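Workstation Refurbishing: Questions We Get Asked

Hellwood Computer Repair and Resale
Updated 26 February 2020

What kinds of machines do you take?

Desktop workstation towers, mostly. Offices turn them in when a lease ends, and they tend to be well built and easy to service. We also take ordinary desktop PCs if they power on. We do not take laptops, printers or monitors at the Fastberg counter. The Gebreyes warehouse will accept monitors by appointment.

Do I need to remove anything before I bring a tower in?

Take out your own discs, USB sticks and memory cards. Leave the drives in place if you want us to wipe them, or pull them out if you would prefer to keep them. A tower without drives is worth a little less to us, but we will still take it. Please bring the side panel — we see more towers without one than you would think, and replacements are hard to match.

How do I get the drives out myself?

Shut down, unplug the power cord, and hold the power button in for a few seconds. Lay the tower on its side and remove the panel. On many workstations the drives sit in carriers with a colored plastic handle or latch. Unplug the data and power cables first, then release the latch and slide the carrier out. It should not need force. If it sticks, look for a cable you missed or a locking tab on the cage.

Will I damage something by opening the case?

It is unlikely if the power is off and you touch bare metal on the chassis before you reach in. The part to be careful with is the processor socket. The contacts inside are very fine, and a bent one can mean a new motherboard. If the processor has been taken out, put a cover over the socket and leave it there until the new one goes in.
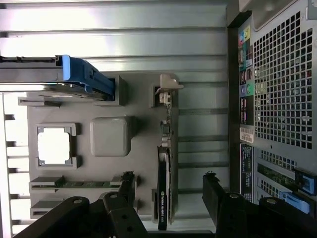 Open tower with the white cover in the processor socket. The Quadro card is still in its slot.

Can I sell you a tower with no processor or cooler?

Yes, as long as the socket is covered or has been well protected. We price these as barebones units. If you have lost the original cover, ask at the counter and we will give you one that fits, no charge.

Should I leave the graphics card in?

That is up to you. We pay extra for professional cards, and we check the model from the label on the card. Slim cards can be pulled by hand once the bracket screw or clip is released and the catch at the end of the slot is open. Pull straight up and hold the card by its edges. If you are shipping the tower, take the card out and wrap it separately in an antistatic bag. A card left in its slot can work loose on the road.

How much memory should I put in a used workstation?

8 GB in a single module is enough for email, documents and the web. For drawing software or photo work, add a second module of the same size and speed. Check the manual for which slots to fill first — the order is different from one board to another, and some boards will not start if it is wrong. Push down until the latches at the ends of the slot close.

The machine beeps and will not start after I added memory. What now?

Turn it off, unplug it, and reseat the module. Most of the time it was not all the way in. If it still beeps, go back to the old module alone and try again. When that works, the new module is either faulty or the wrong type. Bring both in and Jirayu Thammasiri at the service bench will test them while you wait.

What do you use to clean the inside?

Compressed air, a soft brush, and Fument wipes on the outside of the case only. Do not use a household vacuum near the board. Hold fan blades still while you blow them out.

How long does a drive wipe take?

Allow 2 working days. Larger drives can take longer, and we will call you if that happens. You get a printed certificate with the serial number of each drive. Drives that fail the wipe are shredded, and the certificate will say so.

Do refurbished towers come with a warranty?

Barebones units are sold as is. Complete towers can be returned until the end of the month after purchase, so a machine bought in July can come back until the last day of August. Keep the receipt and do not remove our sticker from the back.

Related pages
Choosing a Used Workstation
Memory Types and How to Tell Them Apart
Packing a Tower for Shipping
Drive Wiping: What the Certificate Covers
Counter Hours and Directions

Contact: Hellwood Computer Repair and Resale, Unit 2401, Fastberg | © 2020 Hellwood | Back to top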